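Gripper Stall Fault on Two-Arm Sorting Cells: Frequently Asked Questions
Laltia Support
Last updated July 6, 2026

This page covers the stall fault reported on Laltia two-arm tabletop cells running the Brastia controller. It applies to cells used for soft goods such as socks, gloves and small garments. If your cell handles only boxed or rigid items, you do not need to do anything.

What is the fault?

One gripper closes on an item and will not open again. The arm stays where it is and holds position under power. The other arm keeps moving until it reaches the end of its current step, then waits. The controller shows code 69 and the cycle counter stops.

What causes it?

The gripper motor overheats when it holds a thick fold of fabric at full force for too long. The controller is supposed to lower the holding force after 6 seconds. In the affected software it does not do so if the other arm sends a position update in the same moment. The motor then trips its own thermal limit and stops responding.

How often does it happen?

On our bench at Simões we saw it once in around 3,000 picks. Sites that handle heavy knits have reported it more often. Sites that handle thin fabrics may never see it.

Is it dangerous?

The arm itself does not move during the fault. The risk comes afterward. If you cut power while the gripper is holding something, the arm drops under its own weight and the jaws may release suddenly. Two operators have reported pinched fingers from reaching in to pull the item free. Neither needed treatment beyond first aid, but both were reaching in with the power on.

What should I do when code 69 appears?

Press the stop button and wait for both arms to hold. Do not pull on the fabric. Leave the cell alone for ten minutes so the motor can cool. Then choose Release from the service menu, with your hands outside the work area. If the jaws do not open, support the upper link of the arm with one hand, have a second person switch off the power, and lower the arm to the table. Keep your fingers clear of the elbow.

Can I just restart the controller?

No. A restart sends both arms to the home position. If the fabric is caught in both grippers, they will pull against each other. This is how the elbow joint was damaged at the Nikance site.

Do the cables have anything to do with it?

Not with code 69. We did find a separate problem while looking into it. When both arms work close together over the middle of the table, the gripper cables can cross, and a cable that is lying across an item can be picked up along with it. Check the cables before you release a stalled gripper.
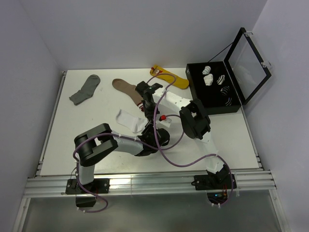 Cable slack should be enough for full reach at the elbow and no more. Tie the cable to the lower link first, then move the arm by hand through its range before you tie the rest. A loop that hangs under the base plate is acceptable as long as it cannot reach the floor or catch on a passing cart.

Is there a software fix?

Yes. Version 100 of the Brastia controller software corrects the force step-down. It is in testing now and we expect to release it in August. It will appear in the update menu. You will have to run the gripper calibration again after installing it.

What can I do until then?

Set the maximum grip force to Low in the cell settings. Thick socks may slip on the first attempt, and the cell will try again. Cycle time goes up a little. You can also turn off Parallel Hold, which stops the two arms from gripping at the same time.

Will the gripper motor need to be replaced?

Usually not. If the same gripper has stalled more than twice, or if it feels rough when you open it by hand with the power off, stop using it and request a replacement. Motors that failed because of this fault are covered even if the cell is out of warranty.

How do I report a stall?

Export the log from the service menu and attach it to a support ticket. Include the cell serial number, which arm stalled, and what kind of item it was holding. Please export the log before you switch the cell off, as the force readings are not saved at power-down.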